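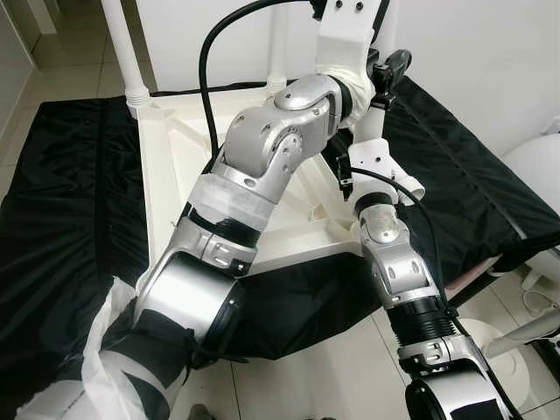
White stool frame on the covered table

Woltent Education Fund
Minutes of the November meeting, held at the Vidomport office, start 4:30 p.m.

Present: five members of the board, the secretary. Two members sent apologies.

1. Minutes of the last meeting
The minutes were read and accepted with one correction. The Bravo grant is paid in two parts, as written in the rules, and the word "monthly" was removed.

2. Applications for the Bravo grant
The secretary reported that 207 applications came in before the closing date. Seven of them were without the letter from a teacher. The board discussed if these seven can still be read. Some members wished to be strict, others reminded that the online form did not show the letter as required until the second week. It was agreed to write to the seven students and give them ten days. The other 200 go to the readers now.

3. Essay question
The question for next year was discussed at length. The present one ("Describe a person who taught you something") brings many essays which are very similar. Two new proposals were read aloud. The board prefers the one on a subject the student found difficult at first, but the wording is still heavy and will be made shorter. The limit stays at 300 words – the proposal to raise it was not supported.

4. Money
The balance of the fund is $3245 after payment of the spring part. The printing of the posters is not yet paid. The invoice was sent back to the printer for a wrong address.

5. Umari summer course
Umari has offered two free places for our students in its summer course in writing. The board thanks Umari and accepts. It is not clear who pays the travel, the secretary will ask and report back by e-mail.

6. Other matters
The list of past winners on the website is old and two names are spelled wrong – to be corrected this month. One member asked for the agenda to be sent earlier. Agreed.

The meeting closed at 6:10 p.m. Next meeting in January, same place.

Minutes taken by the secretary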